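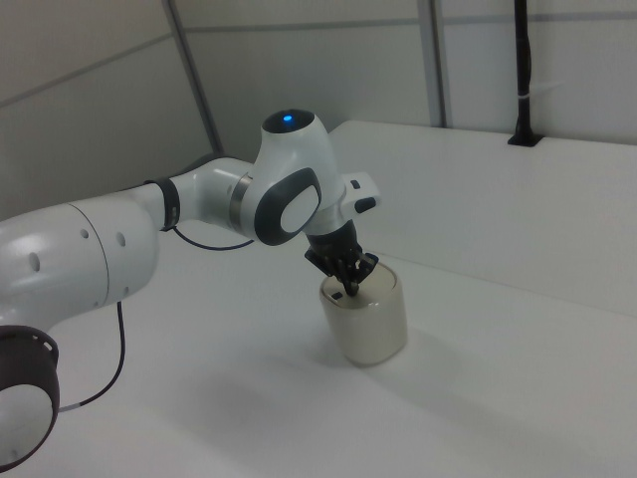

August, notebook 3, adhesives bench

Second go at the humidity question. Denise still thinks the Sedari glue is failing on the oak samples when the shop gets damp. I wasn't convinced last month and I'm less convinced now.

What we have: 6 joints glued by Dwight, left in the damp cabinet, then pulled apart on the tester. 2 let go early, at the glue line. The others broke in the wood, as they should. Denise reads that as a moisture problem. I read it as two bad joints. Both came off the same board, and Dwight's notes don't say when that board was last planed. Old surfaces don't take glue well, damp or no damp.

Also, the supplier sheet says full strength at 800 psi clamp pressure. On what wood? Measured how? Zhiqiang wrote to ask and got the same sheet back with a newer cover page. I'm not using that number for anything until somebody can tell me where it comes from.

Cabinet: the dial reads higher than the loose meter when both are on the same shelf. Don't know which to believe. Salt jar check before the next run, and write down the result this time, please.

Plan for the next batch
Plane everything the same morning, glue before lunch.
Half in the cabinet, half on the open shelf. We never had a dry set to compare against, so the first run can't tell us much either way.
Swap boards between the two sets.
Dwight glues, Lise pulls, and Lise doesn't get told which is which.

Denise says the blind labels are overkill. Maybe. She also said the Ruver clamps were all pulling the same, and 3 of them weren't.

Ran out of the brown tape again. Borrowed a roll from Dale, owe him one.

4:40 pm. Boards stickered and stacked by the planer, do not use for shelves.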